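Visit report: demonstration recording at Trisent, Kelbridge site
July 15, 2020

Trisent records manual tasks so that a robot arm can later be trained to repeat them. The morning was given over to table work, done by a person wearing a sensor kit on the hand. The view from the hand is very wide and takes in table, walls and ceiling lights together.
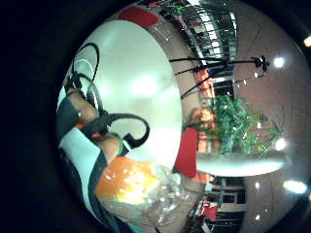 Lam asked whether so much ceiling was of any use to the robot. The answer given was that fixed features in the room help to work out where the hand is, and that cropping comes later.

A second camera covers the table from outside. The square marker on the glove device gives it a reference for position and tilt.

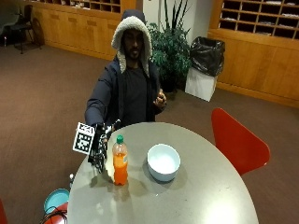 Timing is the harder part. The two recordings must agree to within 15 milliseconds, and any take that drifts further is thrown out. The stated target is 2,000 takes by December — Vondano, the software used for sorting them, had passed the first 12 batches.

Cables were discussed at some length. They run over the back of the hand and stay in view throughout, so the training software masks the same region in every take.
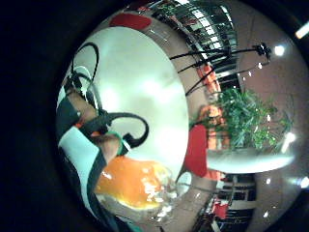 Points to follow up

Ask for the masking settings and one unsorted batch. Check whether remote control, promised for the next visit, will use the same file layout.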